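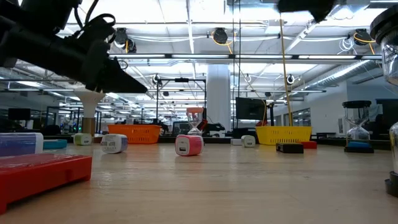
Sorting by remote control, week three

I have been driving the arms at Fernness since May, and my wrists have finally stopped complaining. The job is called teleoperation. I hold a pair of handles, the arms on the table copy what my hands do, and everything gets recorded so a model can be trained on it later. One go at the task from start to finish is an episode. We have 1,409 of them on disk for this task and 459 are mine.

The task is putting small stuff into baskets. There's an orange basket and a yellow basket, and the table gets spread with chargers, little boxes, hourglasses and so on. Each episode comes with a line of text such as "pink charger in the orange basket", and I do that and nothing else. Then I bring the arms back up and press the pedal to stop recording.

The cube chargers are easy. They have flat sides and they are small enough that the fingertips close on them without much aiming. I come in from above, stop a little short, look, then go down. The flat boxes are worse. If I grab one by the long side it swings when I lift, so I take it by the short side and go slower.

The hourglasses took me the longest to learn. My first idea was to pinch the waist, and the glass kept turning in the fingers. Anselmo Villanueva, who trained me, told me to go for the cap and keep the wrist straight. I do it that way now and I drop very few. The big metallic one I still leave until the end of a session if the list lets me choose.

A few things I wish I had known in the first week. Slow is fine, but stopping is bad. If I hang in the air for five seconds making up my mind, the model learns to hang in the air too. So I plan the whole move before I press the pedal. Also, a fumble and a clean recovery is worth keeping. A fumble followed by me flailing is not, and I mark it as a reject. I rejected 30 last week and felt bad about it until I saw that the others reject as many.

The software is Votbridge. It was set up for the old Galli handles and the grip trigger still feels too light to me, so I turned the scaling down. That means more hand travel for the same arm travel, and it tires the shoulders, but my placements got better the same day. Gosden, the newer version, is supposed to let each driver save a profile. I'm looking forward to that because right now I have to type my numbers in again every morning.

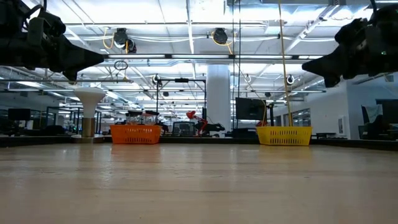

The two baskets, orange and yellow, with a gripper on each side.

I try to use whichever arm is closer and not reach across. Crossing over works, but the other arm has to get out of the way first and the episode gets long.

We need 158 more episodes before the next training run. I have the early slot on Sunday and plan to do mostly left arm, which is my weak side.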